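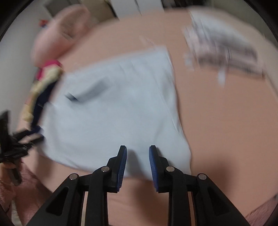

Pale blue-white garment laid out on a peach-orange sheet.

Gornevach Household Help - Community Board
Laundry and Linen
Posted in December by Stilent_Housekeeping

This site uses cookies to remember your sign-in and display settings. By continuing to browse, you accept their use.

Folding light garments on a bed: how should gathered fabric and an uneven hem be handled?

Stilent_Housekeeping

I am responsible for the laundry procedures at a residential facility with 13 bedrooms. Personal clothing is returned to each room and folded there, on the made bed, as the laundry room does not have a table of sufficient size. The written procedure was prepared for towels and pillowcases and gives no guidance on thin clothing.

The difficulty concerns lightweight garments with gathers beneath the top edge and a lower edge that curves. The garment attached to this post is typical. When it is spread on the sheet, the top edge runs at a slant, small wrinkles collect just under it, and the side does not fall in a straight line. Staff have been folding such items in half by matching the hems, and the finished piece is noticeably thicker at one end. Stacks of these items lean over in the drawer.

I would appreciate advice on the following points. Should the gathers be pressed flat before folding? Which edge should be used as the guide when the hem is not straight? Finally, is a fitted sheet an acceptable surface, or should a board be placed on the bed first? We have one folding board, purchased from Gruber, and it is too narrow for most adult clothing.

Ironing is not practical for us. Our laundry log shows 1,227 personal items for the last quarter, and only a small number of those were ironed.

Gruber_Linen_Room

Gathers should not be pressed flat. They are sewn into the garment and will return as soon as the iron is removed, usually with a sharp crease beside them. Smooth the fabric downward from the gathers with an open hand and leave the gathered area alone.

For garments without a straight hem, our staff are instructed to disregard the hem entirely. The procedure is as follows.

Lay the garment face down and square the top edge with the head of the bed. Move the whole garment when doing this. Pulling on one corner will only transfer the slant to the other side.

Find the side seams. If a seam is standing up in a ridge, lift that side slightly, let it drop, and smooth it outward. A ridge that is folded in will show on the front of the garment the next morning.

Bring each side in toward the center so that the two outer folds are parallel. The piece should now be a long rectangle, apart from the lower end. Any part of the hem that curves or bulges is folded up first, far enough to give a straight bottom edge. After that, fold the remaining length in half, or in 3 equal parts if the drawer is shallow.

The extra thickness you describe comes from matching the hems. A curved hem brought against itself places the fullest part of the fabric on one side. Folding it up first spreads that fabric across the width.

With regard to the surface, a made bed is acceptable provided the sheet is tight. Creases in the sheet do not transfer to the clothing, but they make it difficult to judge whether an edge is straight. We do not use a board for adult clothing.

Ukach_Residence

I agree with most of the above, although I would question whether these garments should be folded at all. At our residence anything thin with gathers is placed on a hanger directly from the dryer. This requires closet space, and I recognize that not every facility has it. We bought 100 slim hangers and have not regretted the expense.

If you must fold, rolling is also possible. The rolls take up more room than one would expect and residents sometimes dislike them.

On the subject of color, a plain sheet that contrasts with the garment is helpful. White clothing on a white sheet is tiring to work with, particularly in the evening.

Stilent_Housekeeping

Thank you both. The instruction to fold the curved portion of the hem up first will be added to our written procedure. Closet space is limited in the older rooms, so hangers will be considered only for the ground floor. I would still be interested to hear from any facility that has found a wider folding board - the one we have is used for children's items and little else.

Related discussions

Storing spare bed linen in a shared hallway closet
Fitted sheets that come loose at the corners
Labeling personal clothing without damaging thin fabric
Drawer dividers for shallow dressers
How long should clothing rest after the dryer before folding?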